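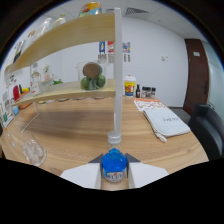
Thérèse Gosselin asked whether a bottle should be filed by what it is made of or by what is in it, and whether the two could be kept in separate columns, as the first Darnen list mixed them and she could not sort it.

They are now separate. The rest of this file describes the columns as they stand after the change.

Grallonden drinks shelf: object list and labels

Version: Masta 2
Last edited: February 24, 2025
Maintained by: Liette Thibodeau

Summary

The set covers a small open shelf unit on a table and the things kept on it or near it: bottles, jars, cans, tumblers, a bowl for ice, fruit and greenery. The activity is putting away. Items on the table go to a shelf, items on a shelf come down to the table, and some only change from lying to upright.

There are 1,464 labelled stills. The object list has 43 entries, of which 40 are in use. The other three are reserved and should be left blank.

Columns

item_id: short code, never reused.
vessel: bottle, jar, can, tumbler, bowl, other.
material: glass, plastic, metal, unknown. Use unknown freely. Clear plastic and clear glass are hard to tell apart once a label covers the lower part.
closure: screw cap, lid, none, unknown.
contents: colour first, then form if it can be told (liquid, beads, ice, fruit, film).
pose: upright, lying, leaning.
place: table, lower shelf, upper shelf, beside unit.
label_text: as read, in capitals, with a question mark after anything doubtful. Do not correct spelling and do not complete a name from memory.

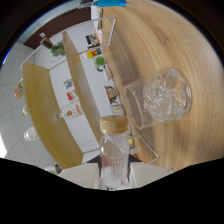
Film or bags inside a vessel are entered under contents and have no item_id of their own. The same applies to a bag pushed into a tumbler. If the film has come out and is on the table, it becomes a separate item with vessel set to other.

A tumbler on its side takes pose lying whichever way the mouth faces. Version 1 had a mouth direction field. It was filled in for too few rows to be of use and has been dropped.

Placement rules

An item standing on the table under a shelf board is table. An item against the wall outside the side panel is beside unit, even where it lines up with a shelf. The top of the upper board counts as upper shelf.

Plants in pots are other. Loose sprigs are also other, with the word sprig in contents. Printed cards, stickers and papers are background and are not listed.
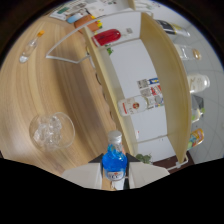
Blue liquid in a bottle with a silver-grey cap; bowl of ice cubes on the table.

Known problems

Blue contents. Some rows say liquid, some say beads or gel. Where the form could not be settled the entry is blue, unknown, and these rows should not be used to train or test anything that depends on the form.

Caps. Orange, gold and beige were mixed up in 15 rows of version 1. The Kárason pass corrected these from the stills. Silver and grey are both entered as silver-grey.

Fruit in jars. The jar is the item and the fruit is contents. A fruit resting on top of others in the same jar is not split off.

Changes since version 1

vessel and contents separated.
mouth direction removed.
beside unit added in November.
label_text no longer allows guessed names.

Corrections go to Liette Thibodeau with the item_id and the column name in the subject line.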